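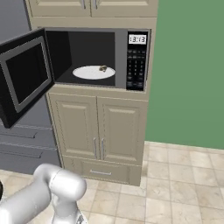
Necati Gündoğdu wants to know why our planner needs 800 milliseconds to decide how to get a hand into a microwave when the door is already wide open. Fair question, and I've been chewing on it all week, so here comes a thread.

1/ Quick setup for anybody new. I work on the planning side of Skuro, our little manipulation stack. The kitchen is all sim right now: tall beige cabinet, microwave built into it, fridge next door, plate of food inside. The job is "get the food out." Sounds like a warm-up, right?

2/ An open door is way worse for a planner than a closed one! Closed, it's a flat panel. Open, it's a big slab sticking out in front of the fridge, exactly where my elbow would love to go. Most of our sampled paths die right there.

3/ And then the cavity. It's a box with one way in, so almost every random sample lands in a wall. The old sampler threw darts at the whole kitchen and hoped. I love that old sampler but wow, it spent a lot of its life thinking about the floor tiles.

4/ What we do now: plan backwards. Start at the grasp, pull straight out of the box along one line, and only then hand the problem to the general planner. Manju Sengar suggested this back in February and I said it was too simple. Manju, I owe you lunch.

5/ Numbers, same start pose, same door angle. Old way: 1408 ms median. Backwards: 800. That's where Necati's figure comes from. Of that, 172 is collision checking against the door alone, and yes I know, I know.

6/ The door cost is my own fault. I gave it the full visual mesh as its collision shape - window, border, all of it - when one thin box would do fine. Swapping it tonight.

7/ Perception side: a small brown lump on a white plate is easy to find and annoying to grasp. The segmentation is happy. The grasp scorer, not so much. It keeps ranking the plate rim first, and technically the plate IS the most graspable thing in there.

8/ Ruby-Lee Pearce asked if we just mask out the plate. We tried! Then the fingers planned right through it. So now it's masked for scoring and kept for collision, two separate flags in the config. Please don't merge them again (I'm talking to myself here).

9/ Tooling gripe. The microwave clock shows 13:13 and I spent way too long wondering if I could use it to sync my logs. You can't, or I can't anyway. It's a texture. Use the sim step counter like a grown-up.

10/ Of the last batch, 41 runs failed, and nearly all of those were the wrist clipping the side of the cavity on the way out. I think the retreat line is a hair too low on that side. Going to try tilting it and rerun the same seeds.

11/ Will post the new timing under this once the thin-box door is in. If you've got a favorite trick for narrow openings, send it my way, I'll try pretty much anything.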